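Preltard Startup Funding Notes: README

By Trevor Mapplebeck
January

Print this page | E-mail this page

Hello, and thanks for stopping by. What you've got is the working set of notes I keep on small funding rounds closed by young companies in our part of the world, tidied up enough that somebody other than me can open it without swearing. It began as a spreadsheet I kept for my own benefit when I was writing a newsletter, and it grew, the way these things do, until Shih-chieh Yip talked me into giving it a proper name and a proper home. Preltard was the name of the newsletter, so we've kept it (neither of us could think of anything better, and we did try, over a good many coffees).

What's in it

There are 241 rows in the main file, one for each announced round. A round that was announced twice, say a first close and then a top-up a few months later, gets one row for each announcement, and the two are tied together in the `linked_round` column. If you only want one row per company, filter on `latest` and you'll be right.

The main file is `rounds.csv`. Next to it is `sources.csv`, where each row of the first is matched to the press release, filing or email it came from, and `names.csv`, which sorts out companies that have changed their names. Fairclough is the one that trips everybody up: it traded as Dorau until its second round, and the older releases all use the old name. Please don't "fix" those. The `name_at_time` column is meant to hold whatever the company called itself on the day.

Columns worth knowing about

- `amount_stated`: the figure in the announcement, in whatever currency they used, typed exactly as printed
- `amount_local`: the same figure converted on the day of the announcement, left blank where the currency wasn't clear
- `stage`: the company's own label, so you'll see Seed, Pre-A, Series A, Bridge and one very hopeful "Series A-ish"
- `lead`: the lead investor if one was named, otherwise `none_named`
- `total_to_date`: what the company says it has raised altogether
- `confidence`: high, medium or low, and it's my judgement, nothing fancier

A word on `total_to_date`, which I'd ask you to treat gently. Some companies count grants and convertible notes in that figure and some don't, and a fair few have changed their minds between one announcement and the next. Nirkeo's total goes down between its first and second rows. I wrote to them and got a very pleasant reply explaining that a loan had been counted the first time around, so both rows stay as they were, with a note in `comments`.

How the rows were made

I read each announcement and typed the row in by hand, usually in the evening with the radio going. Shih-chieh then checked the first 200 rows against the sources from scratch, without looking at my notes, and we sat down together over anything that didn't match. Most of the mismatches were dates (I'd used the date of the story and she'd used the date of the release; we now use the release). The later rows haven't had a second reader yet, and they're marked `single` in the `checked` column so you can leave them out if your work needs the tidier portion.

Things it isn't good for

Please don't use it to work out how much money went into the region in a given year. Plenty of rounds are never announced, and the ones that are tend to be the cheerful ones. It won't tell you much about valuations either, as hardly anybody prints them. It's been handy for looking at which stages get announced, how often a lead gets named, and how long companies wait between rounds, and I'd love to hear if you find some other use for it!

Using and citing it

You're welcome to use the files for anything you like, paid work included, so long as you mention Preltard and say which version you had. The version number is on the first line of `CHANGES.txt`. We're on version 6 at the moment, and it's the first one where the investor names have been spelt consistently the whole way through.

Corrections

If you work at one of the companies and we've got something wrong, open an issue and attach whatever shows the right figure, or send it to either of us by email if you'd prefer to keep it quiet. I try to get through them at the end of each month. Old values are moved to `superseded.csv` with the month of the change beside them, so anyone who relied on an earlier version can see what's shifted.
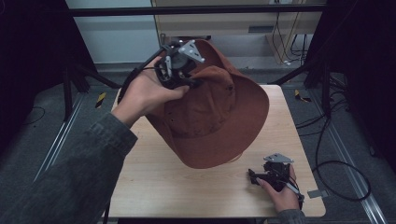 Rust-brown bucket hat held over a wooden tabletop.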